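4.2 Equipment planning and cost

The purchasing plan for the Doscombe site was drawn up before any data were collected, and it was revised once.

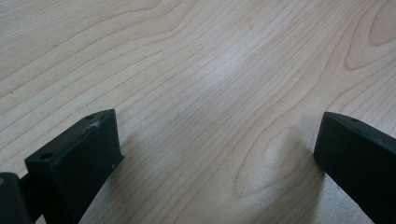 Figure 3. Gripper fingers open above a bare wooden tabletop.

We budgeted for hand-held grippers first and for robot arms second. A hand-held unit costs far less than an arm, needs no safety fencing, and can be carried between sites in a padded case. The first order, placed with Okent in July, covered six units. Two more were bought later as spares, after delivery times for replacement parts grew longer than the quote had stated.

Fingers were treated as a consumable and given their own budget line. Over the project we logged 121 hours of use, and roughly a third of the parts spending went to fingers and fasteners. Camera mounts and cables made up most of the rest. The Ernthorpe site used the same parts list, so stock could be moved between the two sites when one ran low.

Arm purchases were held back until the task list was fixed. Reach and payload requirements changed twice during that period, and an early order would have locked us into a larger model than the final tasks called for. Staff time for calibration was left out of the first budget and added in the revision. Table 2 gives the costs by category, without tax or shipping.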